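Rallberg Tenants' Network Questions "Smart Kitchen" Surcharge, Calls for Proof of Savings

RALLBERG, April. The Rallberg Tenants' Network today published its response to the Belunska Smart Kitchen program, under which renters in 816 apartments are being charged an extra monthly fee for what the landlord calls "an energy-aware cooking and dining experience." The Network has read the program brochure, the lease rider and the four-page savings estimate. It has yet to find the savings.

Belunska Residential says the upgraded kitchens will cut household power use and pay for themselves within two years. The fee is $67 a month. The landlord has declined to share the meter readings behind its claim, and the estimate it did share assumes that every household cooks at home twice a day, runs a full dishwasher each night and never leaves a charger plugged in.

"I don't know anyone who lives like that," said Chantelle Nkuna, spokesperson for the Network. "If the numbers only work for a family that doesn't exist, we would like the real family to stop paying for them."
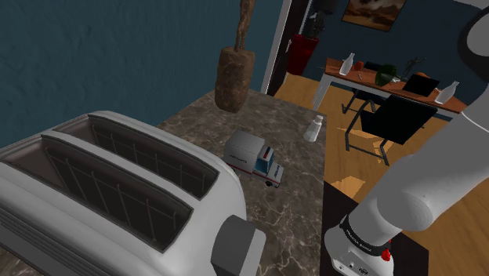 The program rests on a wall-mounted energy monitor made by Dogbe, along with a phone app called Vukar that sends tenants a weekly score. Tenants who score well receive a green badge. They do not receive a lower bill. The rider allows Belunska to change how the score is worked out at any time, and it says nothing about who else may see the results.

The Network surveyed 187 households between the start of the program and the end of its first winter. Most said they had opened the app in the first week and seldom afterward. Several reported that their score dropped when guests stayed over. A smaller group said their power bills had gone down, and the Network has included their answers in full, though it notes that the same months were milder than the winter before.

The survey is not a scientific study and the Network does not present it as one. It was carried out door to door and by phone, and people who were already annoyed may have been more willing to talk. Belunska has access to far better data and could settle the matter in an afternoon by releasing it.

Small appliances get a whole page in the brochure, which tells tenants to unplug toasters and kettles between uses. That is reasonable advice. It is also free, and it was printed on the back of the old welcome leaflet long before anybody charged for it.
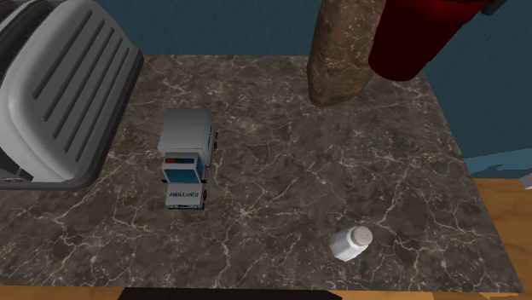
What the Network Is Asking For

The Network wants the fee suspended until Belunska releases building-level power readings for the year before the program and the months since. It wants the app made optional, with no change in rent for those who opt out. It also wants a plain statement of where household data is stored and for how long.

A refund should follow for any tenant who signed the rider without being given the savings estimate. The Network has put together a sample letter for this purpose and has handed out 2,000 copies across the landlord's buildings.

Not every tenant agrees with the campaign, and the Network has invited those who don't to add their views to the published response.
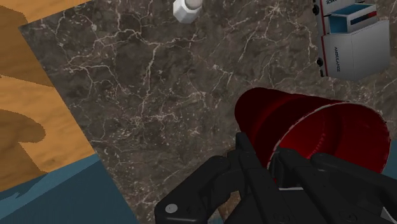
Sebastián Olivares wrote that he likes the weekly score and has started turning off the hall lights because of it, but that he would want to see his own readings from last year before paying for another twelve months.

The Network considers that a fair position and has asked Belunska to answer it directly. A written reply was promised in March and has not arrived.

The full response, the survey questions and the sample letter are available at the Network's office on request. Press questions should go to Smaranda Nistor at the Rallberg Tenants' Network. Phones are answered until 6 p.m.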